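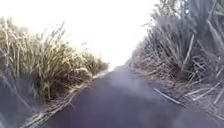 Home | Forums | Student Robotics | Outdoor Builds | Log in

Re: Our rover club says it can follow a path without GPS
Print this page | E-mail to a friend

garnet_w wrote on 4/21/22:
I'll believe it when I see a full log. The Kivarora team's write-up says 121 runs and gives no list of which ones needed a hand on the stick. If you only count the good ones, my lawnmower is self-driving.

TsegeredaS wrote:
I'm on the team. Every takeover is logged, we just haven't put the file up. Amra Delić wants it tidied first.

garnet_w wrote:
Tidied is the word that worries me.

nasrin_d wrote:
Bit harsh, it's a student project. But I do wonder about shade. Ours (Pokitz, last July) kept treating the edge of a shadow as the edge of the path and we lost six weeks to it. Tall plants both sides, low sun, hopeless.
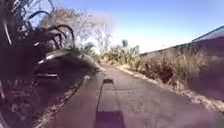

azrageorgiou wrote:
Does it slow down when it isn't sure where the edge is?

TsegeredaS wrote:
It drops to walking pace, and if it still can't find both edges after 20 camera frames it stops and waits for one of us.

garnet_w wrote:
So it stops. Fine, but a stop is a takeover in my book. Count those too.

nasrin_d wrote:
Disagree. Stopping is the right thing to do. Driving into the grass is a failure.

garnet_w wrote:
Then have two columns. I'd still like to see the raw file before the tidy one.

TsegeredaS wrote:
I'll ask Amra. No promises on when.

We use cookies to keep you logged in. Accept | Settings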